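Tahmineh Heydari
Okay, I promised a few of you the full story of the desk corner, and it got long while I was drafting it in my notes app, so it's going to be a thread. Get a drink. It is December, it's dark by the time I finish work, and I have spent far too many evenings thinking about one piece of furniture.

Tahmineh Heydari
Some background for the newer folks. We took over the downstairs room at Gyamfi this fall. It's a shared workroom, it had been used for storage for years, and when we got the keys you could walk in about as far as the light switch. Boxes of binders, two broken office chairs, a fish tank stand with no fish tank. I loved it right away, which tells you something about me.

Tahmineh Heydari
The first job was just emptying it. I'm a slow emptier. I open every box. I read the old calendars. My sister came over to help and gave me a rule, which was that I could look at a thing or carry it, and I had to pick. We got through a lot more after that, and I only cheated with the box of postcards.

Tahmineh Heydari
Once the boxes were gone I finally got a good look at the floor, and oh, the floor! Big gray tiles with a marble pattern, white veins wandering all over. I had been pricing rugs for weeks to cover whatever was under there. I closed every one of those tabs.

Tahmineh Heydari
A word on cleaning it, as three people have already messaged me. Sweep first, and then sweep again. Warm water, a tiny bit of dish soap, a flat mop that you wring out much harder than you think you need to. Then go over it with plain water and dry it with an old bath towel under your feet, shuffling along like you're on skates. It's good exercise and you look ridiculous.

Tahmineh Heydari
The one thing I'd warn you about with a shiny light floor is that it shows everything. Thread, crumbs, one bent staple. I used to have brown carpet and I believed I was a tidy person. I was a person with brown carpet.

Tahmineh Heydari
Anyway, the desk. I'd been wanting a real desk with no sharp corners, because I have hips and I have bruises, and every desk I've ever owned has found them. I looked at a Zundetti one that was lovely and cost more than my first car. I looked at a Skonance one that was affordable, and then I measured it and it would have blocked the door.

Tahmineh Heydari
Then a neighbor of my aunt's was clearing out a house and mentioned a wooden desk "shaped like a bean." I said yes before she got to the end of the sentence. We paid 126 dollars for it, with the drawers, and her nephew helped us get it down the steps. I gave him a pan of baked pasta and I think he got the better deal.

Tahmineh Heydari
It's kidney-shaped, for those who like the proper word. Light wood, all curves on top. The curve sounds like a gimmick until you've got a real one to walk around. You just sort of drift past it. I haven't had a single bruise since it came in and I've walked past that thing with my arms full every day.

Tahmineh Heydari
Where to put it took us ages. I tried it against the long wall and it looked like it was waiting for a bus. I tried it under the window, but then you have the sun right in your eyes until lunch. In the end we pulled it away from everything and left a good stretch of open tile in front, and the whole room relaxed. 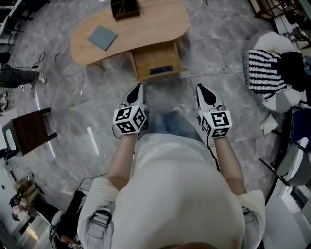 The bean desk, with the little compartment tray at the far edge. Floor getting plenty of attention too, as it should.

Tahmineh Heydari
You can tell how little I keep on top of it now, and I'm prouder of that than of anything else in the room. The square gray-blue piece on the left half sits at an angle and I've decided it lives that way. I straightened it every morning for a week, and every morning I liked it less straight.

Tahmineh Heydari
The dark wooden tray is my favorite part. It used to sit in my kitchen collecting rubber bands and dead batteries. In here it has a proper job. My system, if you can call it that, is that if something small doesn't fit in one of the compartments, then it goes upstairs with me at the end of the day. It's a hard rule for the first week and after that you stop noticing it.

Tahmineh Heydari
I do like how it looks against the pale desk, too. I was worried about mixing dark wood and light wood, and I even asked about it in the Mivness group (lovely bunch, very strong opinions about varnish). Most of them said to repeat the dark somewhere else in the room so it looks like you meant it.

Tahmineh Heydari
So the little side table got to stay. It's the dark brown one with the square top, over on the left. It was my grandmother's and it has held lamps, tea, a phone with a cord, and at one point a very old cat. I'd been planning to paint it. I'm so glad I never got around to buying the paint.

Tahmineh Heydari
And yes, I see the red scrap on the floor by the desk, thank you to my cousin who texted me about it within a minute. See my earlier post about brown carpet!

Tahmineh Heydari
Drawers! People always ask about drawers. The unit goes under the right end of the desk, and it's wood like the rest. I emptied the whole thing onto a bedsheet and only put back what I'd used in the past month. It came out to so little that I got suspicious and went through it all again.

Tahmineh Heydari
What made the cut: a good pair of scissors, the stapler, envelopes, stamps, one notebook per project, the measuring tape I'm never without, and a bag of ginger candies. What didn't: 131 pens. I counted them, I had to know. I tested every single one on the back of an old phone bill, and most of them were dry as toast.

Tahmineh Heydari
If you're going to do the pen test at your house, do it with the radio on and a bowl for the keepers. Mine went down to one mugful, and the rest of the working ones went to the school down the street. My hand was sore the next day and I regret nothing.

Tahmineh Heydari
Sticky drawers, quick tip, from my dad. Rub a plain white candle along the runners, top and bottom, slide the drawer in and out a few times, and then wipe off the crumbs. It took me less time than finding the candle did. Do it before you fill the drawer back up, please learn from me.

Tahmineh Heydari
For the desktop itself I was cautious. I didn't know what finish was on it, so I tried a barely damp cloth on the underside first and waited overnight. It was fine, so I did the top the next evening, following the grain, and dried it right away with a T-shirt. I haven't oiled or waxed it. I might in spring, once the Mivness people have stopped arguing.

Tahmineh Heydari
Cables are my weak spot. I do pretty well with paper and I'm decent with dust, but anything with a cord just seems to stretch out across the floor the minute I turn my back. I've started winding mine up and tying them with a scrap of ribbon. If you have a better way, I'm listening, and it has to be something a tired person will do at 6 p.m.

Tahmineh Heydari
Somebody asked about budget. I set aside about 2000 dollars for the whole room, thinking mostly of furniture, and then nearly all of the furniture came from family or that one house clearance. So the money's going to lighting and a decent chair. I'd like the chair to be something you can sit in for a whole afternoon without having to do stretches on the tile after.

Tahmineh Heydari
On the chair: I've sat in 4 so far. One was very comfortable and squeaked like a hamster wheel. One was handsome and tipped me forward into the salesman. The other two I honestly can't tell apart in my memory, so they're both out.

Tahmineh Heydari
A couple of you wanted to know if it feels bare. A little, in the evening, and it echoes some. My sister wants curtains. I'd like to get through the winter first and see where the light lands, and where people end up standing and setting things down. You learn a lot about a room from where the coffee cups collect.

Tahmineh Heydari
I'd also say don't be in a rush to fill the middle. I kept picturing an armchair there, or a big plant. Every time somebody comes in they head straight for the open bit of floor, and we've all gotten used to having the space to turn around in. The plant can go in the corner and be happy.

Tahmineh Heydari
Still on the list: a hook by the door, something for the echo, a shelf for the binders that survived, and felt pads for the feet of my grandmother's table so it doesn't mark the tile. I bought felt pads already and have lost them, and I strongly suspect they're in my coat.

Tahmineh Heydari
Replying to the question about the bean desk's age, I really don't know. There's no label I've found. The aunt's neighbor thought it came with the house, and her nephew thought it came from a dentist. If you recognize the shape, please send me whatever you've got, I'd love to find out.

Tahmineh Heydari
Edit to add: the felt pads were in my coat.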